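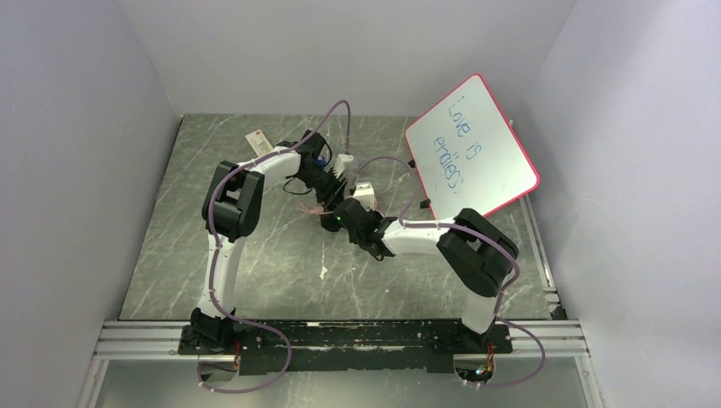

Last updated: Saturday, September 9, 2023

**Ramasamy out at Drorinton — what now?**

**touchline_trev**
So Sreekumar Ramasamy has gone, two games into the season, and the club statement runs to 42 words, most of them "thank". He was defence coach for three years and under him we went from a side that leaked tries to a side that leaked slightly fewer tries. I liked him. His favourite drill was the two-man tackle, both lads starting shoulder to shoulder on the same line like that pair of white and black arms bolted to the one base plate, and God help the winger who drifted off it. Whoever comes in will want a blitz and we will concede 50 at Bangera while they learn it.

**oldprop3**
Conceded 50 at Bangera WITH him, Trev. January. I drove.

**touchline_trev**
That was a frozen pitch and a prop on the wing.

**oldprop3**
The prop was our best defender that day.

**Marl_End**
My understanding is he wasn't pushed. Somano have been after him since the spring and they can pay for a full-time coach, where we can pay for most of one. If you were offered a proper wage and a gym with a roof you'd be off too.

**kickandhope**
Then why announce it on a Friday night with no replacement lined up? If he'd walked for a better job they'd have said so and wished him well. The head coach wanted the line speed changed, Ramasamy didn't, and one of them owns the clipboard.

**Marl_End**
You said the same when the physio left and she'd had a baby.

**kickandhope**
I stand by the general principle.

**lineout_linda**
Can I be the one who says the defence wasn't very good? We missed more tackles last season than anyone in the division bar Dralon, and Dralon lost their captain, their coach and for one afternoon their kit. Lovely man, always stopped to chat, but three years is long enough to teach people to go low.

**touchline_trev**
Half that squad turned over every summer, Linda. He was starting from scratch each August.

**lineout_linda**
So was everybody else's coach.

**oldprop3**
Gate was 3,737 for the opener, best in years, and 416 of those were Somano fans who sang all through the second half. If he does turn up there I'd like him to be given a decent hand when they come back. No booing. I mean it, kick.

**kickandhope**
I have never booed anyone who didn't play ten.

**ruckandroll_99**
Has anyone asked who's taking the session on Tuesday? My lad's in the seconds and all they've been told is bring a gumshield.

**Marl_End**
Forwards coach is doing both for now, I'm told. He did it for a month once before and we won two of them.

**lineout_linda**
One of those was a walkover.

**Marl_End**
Still four points.

**touchline_trev**
Five, they gave us the bonus. Right, I'm off to look up what a blitz is so I can complain about it properly. Is anyone running a car to Dralon next week? I can do petrol money but I'm not sitting in the back with oldprop3 again.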